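Grekside finger and pad kit for hand-held grippers
Reviewed by Marisol Bañuelos, 21 March 2026
Score: 84 out of 100

I bought this kit in September to replace the worn fingers on our hand-held gripper, which we use for cloth handling: picking up clothes, folding them and laying them flat. It has had steady use in houses and flats, mostly on beds, and I have changed the pads twice.

The box holds two black fingers, two blue pads, a bag of screws and a folded sheet of instructions. The sheet is poor. It shows the fingers the wrong way round in one drawing and gives no order for tightening. Start all the screws by hand, close the jaws until the pads meet, then tighten. If you tighten first, the pads meet at the tips and leave a gap lower down, and thin fabric slides out.

Fitting took me 30 minutes the first time. A pad change on its own is much quicker.

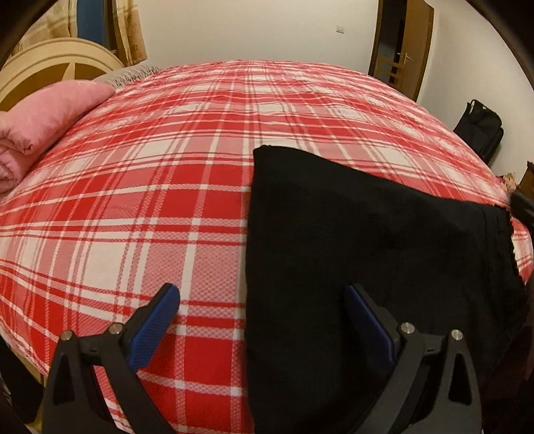 Lint is the main upkeep job. The crosshatching on the pads fills up with fluff from knitted cotton, and grip on light cloth drops off well before the pads look dirty. I brush them with a dry toothbrush after each session and wipe them with a damp rag once a week. Don't use solvent. My first pair went shiny after I cleaned them that way and had to be thrown out.

The screws work loose. Crescencio Cuevas, who looks after our other gripper, puts a small drop of threadlocker on his and checks them monthly. I leave mine dry and check them before every session, as I swap pads more often than he does.

We also tried the Gruvinus pads. They are softer and hold silky fabric better, but the edges began to peel after 3 weeks. They fit the Grekside fingers without any changes.

Good points: stiff fingers, easy pad changes, spare screws in the box.
Bad points: the instruction sheet, and pads sold only in packs of ten pairs.

Ordered from Lekarbridge. Delivery was on time and one bent screw was replaced free of charge.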